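Print this entry | E-mail this entry

We use cookies to remember your settings. By continuing to read you agree to our use of cookies. OK

December, a little after 9 in the evening

I have been meaning to write all week and have managed only shopping lists, so tonight I've made a pot of mint tea, put my feet on the other chair, and told myself that the dishes can wait. They are waiting. I can see them from where I sit.

The big thing is that the back room is nearly done. I say nearly and I know how I use that word, but I can cross the floor now without turning sideways, and the window opens. For most of the fall it was where everything went that had no other place to go – the winter coats, the box of my mother's tablecloths, the fan with the broken foot, all the toys from when the girls were small and then the toys that other people's children left behind and never asked for again. I used to shut the door when company came. Radwa Filali, who has known me since we were both new in Tilby and has never once been polite about my housekeeping, called it the warehouse.

She came over this morning to help and brought a loaf from the bakery on Hallden Street, still in its paper, and we ate half of it standing up before we did any work at all. Then she rolled up her sleeves and was merciless. She holds a thing up by one corner and looks at you. I gave up the fan, the two lamps, and a bag of cushion covers I was going to mend in a year I can no longer name. I kept the tablecloths. She held one of those up too, and I took it out of her hand and put it back in the box, and she had the sense to move along.

We found a receipt at the bottom of a drawer for 229, for the sideboard, from the old furniture place in Kitesberg that closed. I remember how long we talked over that sideboard! We went back to look at it 3 times, and my husband measured the wall with a piece of string because he had left the tape in the car, and then we argued in the parking lot about whether string stretches. It does, a bit. The sideboard has stuck out past the doorframe ever since and I've stopped bumping my hip on it only in the last few years. I put the receipt back in the drawer. I don't know why I'd keep it but I didn't want to be the one to throw it out.

Aicha Tazi stopped by at lunchtime with her little boy, who is at the age where he wants to sell you things. He set up shop on the rug with whatever we had just finished sorting and charged me 400 for a wooden spoon. I told him that was steep. He thought about it and told me the spoon was very good. Aicha laughed until she had to sit down on the coat pile, and so that was another half hour gone, and I didn't mind one bit. He had his lunch under the table by special arrangement with the management.

It was the play food he liked best, of course, and it made me sentimental, which I'll admit here and deny to Radwa. The girls had a whole grocery store once, with a cash box and paper signs, and my older one used to refuse service to her sister on grounds she made up as she went along. Some of the pieces have chew marks. There's a tomato I am sure has been to the beach. I washed what could be washed in the kitchen sink with dish soap and laid it out on a towel by the radiator, and all afternoon I kept walking past and thinking I'd left the real shopping out.

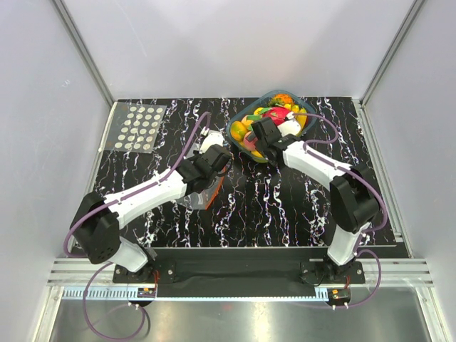
Toy fruit wants a basket, I have decided, and a basket without a lid. Lids are how we ended up with a box nobody had looked into since the girls lost interest, and a child won't dig for what he can't see. The teal-blue plastic kind is just right to my mind, with the fruit packed in together and all those colors showing, a pink peach next to something like a mango, and a bright pinkish-red one in the middle that I'd call a dragon fruit, though Radwa would say pomegranate purely to have the argument. I like that it's fancier fruit than we had. Ours was apples and bananas and that tomato, and one grape, a single purple grape, which the girls guarded like a jewel and which I haven't come across yet. I'm hoping it's behind the sideboard.

Where the basket should live is the next question. Low, certainly, on the bottom shelf where a small person can haul it out without asking. Aicha thinks under the window and she's probably right, but the light there is lovely in the mornings and I had been saving that spot for a chair for myself. I went in after supper and stood there for a while trying to picture both. I could push the bookcase along a bit toward the door, if I first take everything off it, and I was not going to start on that at 7 at night.

What's left for tomorrow: the coats, which need to go through the pockets before they go anywhere. The shelf paper, which I bought and then hid from myself. The curtain on the left side, which has come off two of its hooks. And I must phone Mrs. Krajewska downstairs and ask whether her nephew still has the van, and offer her the lamps before they go, as she once said something kind about the green one and I've remembered it all this time.

Radwa took the last of the bread home with her. I noticed when I went to make toast, so supper was crackers and cheese and a pear, and the tea I'm drinking now, which has gone cold while I've been going on. I'll heat it up and do the dishes while I'm standing there.

Print this entry | E-mail this entry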